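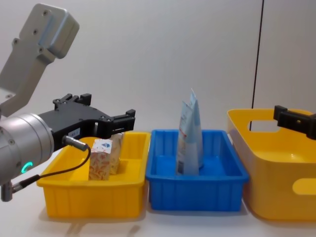
The Burnside Papers

The bequest reached the library in August, in two tin trunks, with a typed inventory that gave the number of leaves as 3899. Birger Dalen was told to verify the figure and report any difference. He set up at the long desk under the north window, put on cotton gloves and began with the correspondence.

Burnside had been a novelist of the second rank who became, for the length of one war, a reporter of the first. He had gone out to a river district with a notebook and a letter of credit, and had come back with a limp and an essay called The Ferry at Idine. It was nine pages long. It was still set in schools. In it the author watches a ferryman refuse to carry soldiers, and does nothing when the ferryman is beaten for it.

Dalen had read it at fifteen and had been asked what the ferry stood for. He had written that it stood for the state. He received a pass.

The drafts were in the second trunk. He numbered each leaf in soft pencil, lower right corner, and entered the number in the register with a note on paper and ink. Leaf 1211 was a letter from the publisher, Ó Conaill, dated the spring after the war. It was short.

"Your piece is good but the ending is weak. The reader will want to know what you did. If you did nothing, say so. It will do you no harm now."

The reply was a carbon, filed directly behind.

"I will say I did nothing. Fallero agrees it reads better."

Dalen entered both letters and went on. Fallero was the interpreter. He appeared once in the printed essay, holding the horses.

The first draft began at leaf 3087. The hand was small and upright and the ink had browned evenly. For six pages it followed the printed text, apart from a few adjectives later removed. On the seventh the officer turned round and asked the Englishman, who had a pass and a good coat, whether the man should be made to work.

There was one line after that, struck through once with a ruler.

"I said that I supposed he must."

Dalen held the leaf up to the window. The watermark matched the others. The ruled line was in the same ink as the words beneath it – he looked at it through the glass for some time to be sure.

The register had a column headed Remarks, two inches wide. Against the leaf he wrote: one line cancelled, legible. He blotted it, turned the leaf face down on the pile and took up the next.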